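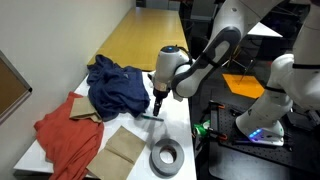 Caring for Household Cloths

Reading time: 2 minutes

Print this page | E-mail this page

Residents are advised to sort household cloths by colour before washing. Dark blues and strong reds should be laundered separately for the first three washes, as new dye may transfer to paler items. Cloths used for raw meat or for cleaning the floor must be kept apart from all others.

Washing

Cotton cloths in daily use should be washed at 40 degrees with an ordinary powder. Fabric softener is not recommended for tea towels: it leaves a coating on the fibres and reduces the amount of water they will take up. Grease marks should be treated with a little washing-up liquid and left for ten minutes before the cloth goes into the machine.

A cloth that has been left in a heap should be shaken out and hung over a rail. Damp folds encourage mildew, and the smell is difficult to remove once established.
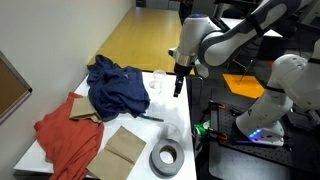 By Peter Šťastný, Household Advice Service, Clerkton

Drying and storage

Cloths should be dried outdoors where possible. Indoors, a window should be left open and items spaced a hand's width apart on the airer. Bright colours keep better if dried inside out or in shade.

Once fully dry, cloths may be folded in thirds and stored upright in a drawer. Kraft paper bags are suitable for spare dusters; plastic bags are not, as they hold any remaining moisture. Paper bags should be replaced when they become soft or stained.

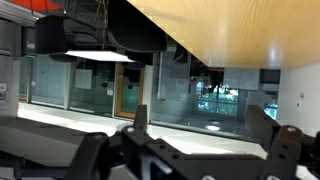

Photograph: Estau Picture Library

Worn cloths

Thin tea towels may be cut into squares and kept for polishing. Any cloth that has been used with linseed oil must be laid flat outdoors to dry before disposal, away from buildings. Leaflet 272, available from the Clerkton office on Saturday mornings, gives further guidance on oils and solvents.

Comments (3)

M. Boros: Does the advice on softener apply to bath towels as well?

Household Advice Service: Yes. The same coating forms on towelling.

Jean, Clerkton: I soak mine in soda crystals overnight and have never needed a hotter wash. The red ones still run a bit.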